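The Bathroom Vanity, Finally Sorted (and I Can't Stop Opening the Drawer)

I have been talking about doing the bathroom since December, and on Wednesday I got up, drank my coffee, and just did it. All of it! The vanity, the counter, the drawer that has been eating hair ties since we moved in. I'm so pleased with how it came out that I've been finding excuses to go wash my hands.

A little background for anyone new. Our place is one of those older buildings that got chopped up and redone, so you get beams overhead in places and shiny big tile underfoot and not one single closet. The bathroom vanity is the only storage in there. Everything has to live in it or on it, and for a long time everything did, in no order at all.

My friend Rhonda Perron had been after me to try her way of doing it, where you empty one part, wipe it, put it back, and close it before you even look at the next part. I always used to dump the whole cabinet out on the floor and then lose heart with 83 little bottles around my ankles (I did count once, in a bad mood). Her way is so much nicer. You can stop any time and still have a bathroom.

So I started at the top with the sink and worked down.
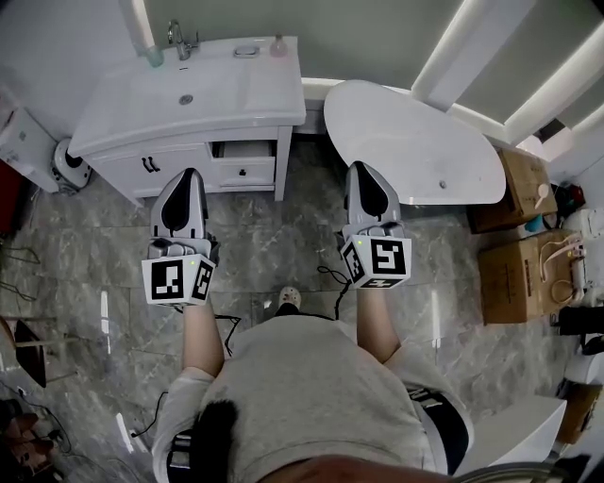 Vanity day. Drawer open, counter down to the basics.

The counter is the part I'm happiest with. I decided that only things we touch every single day get to stay out: the pump bottle, the soap dish, the cup. The greenish cup stays at the back left, the pump goes over at the back right, and the soap dish sits beside the faucet where a wet hand can find it. I moved those things around so many times! With the pump up front I kept knocking it with my elbow, and the cup next to the faucet got splashed every time somebody washed their face. In the back corners they're out of the way and you can wipe the whole front with one swipe.

The faucet got the vinegar treatment. I soak a rag, wrap it around the base, leave it while I do something else, then rinse and dry it with an old T-shirt. I bought a spray once, a Brodley one, and it was fine, but the vinegar does just as well for us and I always have it in the kitchen anyway. For the basin I used baking soda and a soft brush, with an old toothbrush for the drain. Do the drain last or you'll be rinsing grit out of a clean sink.

Then the drawer. Oh, the drawer. It's the one with the small dark knob, and I had honest to goodness forgotten how deep it goes. I found five nail clippers. Five! I also found a hotel sewing kit, three kinds of expired sunscreen, and the Ceritz hair clip I accused my sister of borrowing last summer (sorry, Mina). The sunscreen went, the clippers got whittled down to two, and I lined the bottom with leftover shelf paper cut a hair too big so it stays put without tape.

Small boxes are what make the drawer work. I didn't buy any. I used the lids and bottoms of tea boxes, the Golestani ones Ehsan Bagheri brings whenever he comes to dinner, and they're a perfect height. One for hair ties, one for the nail things, one for bandages, one for the bits and bobs that don't belong anywhere else. I cut one side down on the bandage box so the packet slides out - very fancy.

Behind the left door I put the tall stuff: cleaning bottles, refills, the spare rolls. I'm trying hard to keep it to one spare of each thing. We had up to 200 cotton swabs loose in there at one point, and I'm still picking them out of the corners.

After that I did the floor. Those tiles look wonderful with the gray veins and they show every drip, so I go over them with a barely damp mop and then a dry towel under my foot, shuffling backward toward the door like I'm at the world's smallest skating rink. Don't use much soap on shiny tile. It dries in streaks and you'll be down there again the next morning.

By then I was on a roll, so I had a go at the window and the roller blind too.

I keep the blind all the way down while I do it. Soft brush on the vacuum first, top to bottom, then a cloth that's been wrung out really well. Go gently on the edges, that's where ours likes to fray. What I love about that pale gray is how it looks in the daytime when it's pulled down and the light squeezes in along the side and over the top. It makes a bright skinny line around the window and the white wall picks it up. I had curtains picked out from Grasach and I'm so glad I talked myself out of them. 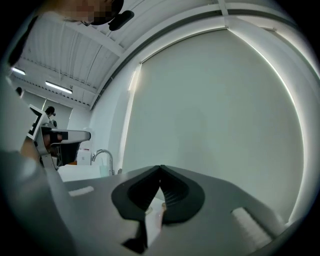 What I'd Do Differently

I'd cut the shelf paper before I emptied the drawer. I'd also start earlier in the day, as the whole business took a lot longer than the 36 minutes I'd promised myself (ha).

And I'd write the date I opened things on the bottom with a marker. Rhonda does this with everything, even toothpaste, and I used to tease her about it. I've now done the pump bottle and all the refills under the sink.

Next up is the linen basket in the hall, if I can find a lid that fits it. If you've got a good trick for storing a hair dryer with a very long cord, please tell me, mine is still hanging on the doorknob.

5 comments
36 shares

Recent posts
Tea Boxes, Part One: The Junk Drawer
How I Fold Towels for a Tiny Shelf
Rhonda's Lemon Loaf (finally, the recipe)
Getting Wax Out of a Tablecloth
Our Hallway Before and After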